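Handheld gripper build - fingers don't close evenly, and which screws for printed parts?
Posted in: Home and shared workshop builds

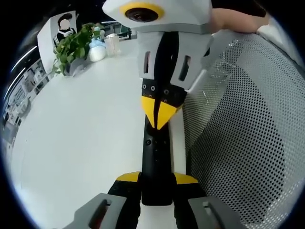 How tight should the screws be when they go straight into printed plastic?
Snug and then a tiny bit more, by hand, with a short driver. If you feel it go easy again you've stripped it and need a longer screw or an insert.

Roscoe Haddad
That bit at the top is from the sticky, I know, read it twice. Doesn't answer mine so posting anyway.

Building a pair of handheld grippers in the shared workshop. Squeeze the trigger, two fingers close, camera on top records it, later a cheap arm is meant to copy the movement. First one went together fine. Second one is driving me mad.

Problem 1. Left finger gets to the middle before the right. Gap of maybe a coin's thickness. The rail is the same, fingers came off the same print run, the linkage is the same. Swapped the fingers over, left side still wins. So not the fingers.

Problem 2. Trigger sticks half way on the return, only sometimes. Worse after I tightened everything down. Spring is out of a mixed bag from Zesside so no idea of the rate.

Problem 3. Camera mount works loose. I do the screws up, twenty minutes of use and it wobbles agian. Any wobble and the whole recording is useless to me.

Printed in PETG, 50 percent infill for the brackets, less for the handle. Spent 91 quid so far on the second one and don't want to reprint the lot if I can help it. Got access to a drill press, a soldering iron, files, the usual. No lathe.

Sorry for the rush, have the bench till six.

Marlies Danzer
Your 1 and 2 are probably the same fault. Had exactly this.

If the left arrives first whichever finger is on it, look at the linkage, not the rail. Two bars, one each side, yes? Take both off and lay them on top of each other with a drill bit through one end hole. If the other holes don't line up you've found it. Printed "the same" doesn't mean much, one of mine was right at the edge of the bed and had lifted a hair. Looked perfect. Wasn't.

Fix is to drill both together, clamped, on the press. Go up one size and use a bigger pin. Don't ream them one at a time, you'll just end up with two different bars again.

Then the sticking. Back off every screw on the base plate half a turn. Work the trigger 20 or 30 times. Now tighten in a cross pattern, a bit at a time, trying the trigger after every round. If it starts to drag you know which screw is pulling the plate out of flat. A paper shim under that corner is fine, I've run one for months - no shame in it.

Don't touch the spring until that's done. A stiffer spring will hide the drag and then you'll have a gripper that tires your hand out. Ask me how my thumb felt in July.

For the camera, heat-set inserts. You have an iron. Brass ones, M3, go in slow and straight, stop just proud and press flat with something cold and metal. Let it cool before you put a screw anywhere near it.

Shahzad Ghauri
just use threadlock

Theresia Hollenstein
Please don't use ordinary threadlock on printed parts without checking first! Some of it attacks plastic, and I've had a bracket crack right through at the screw holes. PETG copes better than some but I wouldn't chance it on the bit holding the camera. Nylon-insert nuts if you can get a nut behind there, otherwise do what Marlies says with the inserts.

Couple of other things. Is the camera lead pulling on the mount? Mine was. Every time I turned my wrist the cable tugged it sideways, and I blamed the screws for weeks. Tie the lead to the handle with a bit of slack above the tie.

Also put a pencil line across the joint between camera and bracket. Then you can see at a glance if its moved before you record anything. Costs nothing.

And check you haven't got the washers only on one side, that'll push a bar over enough to make it bind. I did it on two builds running.

Roscoe Haddad
Right, quick update before I get thrown off the bench. Drill bit trick - bars were out. Not by much but you can see daylight on one side. Have clamped and drilled, need longer pins, Kälin have them so will order tonight.

Backed the base off too, one screw at the rear was the culprit. Trigger is better, not perfect. Lead now tied down. Inserts next week when someone brings the fine tip back.

Ta both. Will leave this open till the pins are in.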